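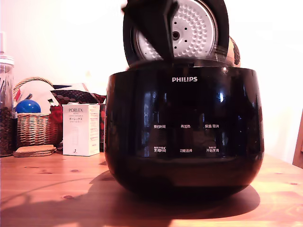

Appliance labels should be treated as part of the machine

A kitchen appliance is sold with a heating element, a sensor, a lid and a set of words. The first three are tested to a standard. The words are usually finished last, by whoever is free, and they decide how much of the rest gets used.

Consider the delay timer. On one product it sets the hour at which cooking starts. On another it sets the hour at which the food is ready. Both are labeled Timer. A user who guesses wrong at 7 a.m. finds out in the evening, and most people do not try the function a second time.

I spent 5 years editing manuals for Tisto, a maker of small countertop appliances, and later did contract work for Mevby. At Tisto the panel text was fixed before the manual was begun. If a button said Mode and did three different jobs depending on how long it was held, the manual had to carry the difference. One such button took up 4 pages. A better word on the panel would have cost nothing at the tooling stage and a great deal after it.

Translation makes this worse. A short label in the source language may need two or three words in the target, and the space does not grow. The usual fix is an abbreviation, then an icon, then an icon with an abbreviation under it. Mevby kept a list of more than 200 approved icons. I could reliably identify perhaps half.

The case for icons is that one panel can ship to every market. That is a real saving on a run of 2000 units, and a small one on a large run. The cost moves to the support line, which is a different budget — so it does not show up in the decision.

Two changes would help. Panel text should be reviewed by a person who has not seen the specification, before the artwork is released. And any control that starts a delay should state which end of the delay it sets. "Ready at" and "Start at" both fit on a narrow button.

Neither change requires new parts.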